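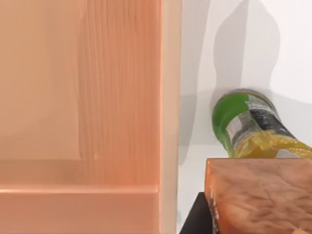
**Stop command failure in a two-arm simulation**
Project report, robotics track, Clondar
Advisor: Jeanine Lambrechts

## 1. What we set out to do

Our project was to move a small block across a cluttered table in simulation, using one arm to carry it and leaving the second arm parked. The controller was Sketano and the simulator was Lutell, both set up for us on the machines in the Mac Suibhne building. We planned to spend most of the term on grasping. We ended up spending it on the stop command, which did not always stop both arms.

The stop command is supposed to do two things. It freezes every joint at its current position, and it keeps the gripper at whatever opening it had when the command came in. A held block should stay held.

## 2. The fault

We ran 206 trials in January. In each one the script sent a stop at a random moment and then watched the joints for a few seconds. In 5 of the trials the carrying arm froze as it should, but the parked arm started to move. It turned slowly at the base toward its home position and did not respond to a second stop. The only way to end it was to kill the process.

On a real table this would be a serious problem. A person who presses stop expects to be able to reach in. An arm that begins moving after the stop is worse than one that is slow to stop, because the person has already relaxed.

We did not notice the fault at first. Our script only checked the carrying arm, so the first bad trials were marked as passed. We found it while replaying a trial for a different reason, and then had to go back through all the saved logs and check the parked arm too.

## 3. Setup

The table has household objects on it and a shelf unit standing behind them. We kept the clutter in for every trial, including the ones meant only to test the stop, so that the collision checker would be doing its normal amount of work.

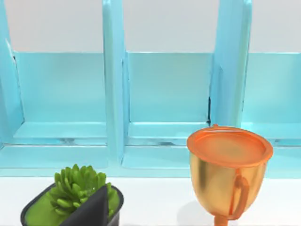

*Figure 1. Blue organizer, with the succulent and the cup in front of it.*

The organizer matters for planning because its dividers are narrow and the planner has to test them one at a time. Planning a path near it takes longer than planning one over the open table. We wrote this down in our notes as a nuisance and did not connect it to the stop problem until later.

## 4. Finding the cause

Our first guess was a dropped message. We added a counter to the stop messages on both the sending and receiving sides. The counters matched in every trial, good and bad, so both arms were getting the command.

Our second guess was the physics step. We halved it and the fault still showed up.

The answer was in the log of one bad trial, at line 2138. The stop arrived while the planner was still working on a path for the parked arm. The controller froze the joints, cleared the list of active paths and reported that it was stopped. Then the planner finished and put its new path on the empty list, and the controller ran it. Nothing in the code checked whether a stop was in effect before accepting a path.

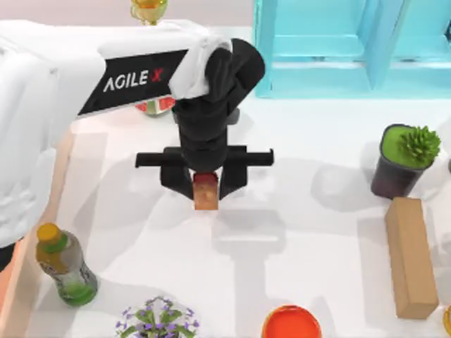
The carrying arm was never affected because its path is always planned before the block is picked up. By the time a stop can be sent, there is no planning left for that arm. The parked arm gets a fresh "return home" plan in the middle of the trial, and if that plan has to be checked against the organizer it can take long enough for a stop to land inside it.

## 5. Fix

We made two changes.

- The controller now keeps a stop flag and refuses any new path while it is set. The flag is cleared only by a separate reset command.
- The stop command also cancels any plan in progress for either arm.

The first change is enough by itself. We kept the second so the planner does not waste time on a path that will be thrown away.

We also changed the test script to watch every joint of both arms. After the fix we repeated the bad trials with the same random seeds, and neither arm moved after the stop.

## 6. Open points

The reset command has no confirmation step, so a script can clear the flag right after a stop. Ms. Lambrechts asked us to leave this alone and list it here. We have also not tested a stop sent during startup, before the arms have reported their first positions.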